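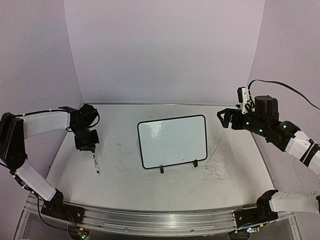 **So why does a buried gas line need cathodic protection if it's already coated?**

Every coating has holes in it. Nicks from the backfill, a bad wrap at a weld, a rock the sidebooms dropped the pipe on. Bare steel in damp dirt rusts, and it rusts fastest when all the attack lands on one tiny spot. The current we put in the ground pushes the rust onto the anodes instead.

(pause. let them get a drink. start the clock)

## Who I am, fast

- Bijan Nikzad, corrosion side, mostly out at Urkano
- 8 years on the Hulbridge lateral
- not selling anything. No vendor logos in the deck, someone will ask

## The line

- Hulbridge to Flultulbridge, natural gas, 279 kilometres
- steel, tape wrap on the old half, fusion bonded epoxy on the new half
- the old half is the whole talk really
- two creek crossings, one rail crossing, one stretch beside the high voltage line (come back to this, don't go down the hole now)

Say the thing about tape wrap. When it lets go of the pipe it makes a tent. Water gets in under the tent, current can't get in after it. Test post reads fine. Pipe is not fine. Slow down here, the finance people lose it at this point. Use the raincoat line, wet shirt under a good raincoat.

## What we had before

- 512 test posts on paper
- paper. Mean it literally, a binder in the Urkano office, coffee on the north section
- read once a year, by whoever had a truck
- posts knocked over by graders, posts inside a paddock with a bull, posts that just weren't there
- rectifiers checked by driving to them and looking at the needle

One rectifier was off for most of a winter. Breaker tripped, no one drove out, road was closed. Found it in the spring. Don't name the contractor.

## What we changed

1. Walked it. Whole line, close interval survey, a reading every couple of steps. Boring and slow and worth the money
2. Put remote monitors on the rectifiers first, test posts after. Order matters, explain if asked
3. Interrupters all synced so the "off" readings are actual off readings. Half of our old numbers were "on" readings written in the off column
4. Dug where the survey and the last pig run agreed
5. Then dug a few places where they didnt agree

Number 5 is the good one. Tell the Amini story.

### Amini story (two minutes MAX)

- Amini station, downstream side, in the clay
- survey said good. Pig said metal loss, small, growing
- operations said it's a tool error, leave it
- we dug. Tape came off in one piece like a sock. Black water behind it
- pitting along the bottom, recoat and a sleeve, back in service before the cold came in
- the dig crew kept the tape. It's in the lunch room. Someone labelled it

Do not say we saved the line. Chief engineer is in the second row.

## AC interference

- power line runs next to us near the rail crossing
- puts voltage on the pipe, two problems: shock to anyone touching a post, and corrosion at pinholes
- FBE section gets this worse becuase the coating is so good. Small holes, all the current goes through them
- zinc ribbon and decouplers. Gradient mats at the valve sites
- if short on time skip to mats, safety bit is what they need

## Money

- 1,445 dollars per post for the monitors, installed. That's our price, remote site, ask me after about volume
- no figure for avoided digs. Last speaker who gave one got eaten alive
- what I can say: fewer truck trips, and we know the same day when a rectifier drops out

## What I'd do differently

- start with the records. We surveyed first and then couldn't match half of it to a post number
- GPS every post while you're standing at it
- talk to the landowners before the walk, not at the gate with your boots on
- train two people on the software. We trained one and he went to the mines

## Questions they will ask

**Do we still need the yearly walk?** The monitors don't see coating. Yes to walking, less of it.

**Lightning?** Lost a handful of units the first summer. Better surge arrestors now.

**Why not recoat the lot?** Cost, and you'd have to dig up every metre of it. We're doing the clay first.

**Hydrogen blend?** Not my area, send them to the materials session at 2:30.

Leave the email slide up. Binder is on the side table if anyone wants to look, get it back before lunch.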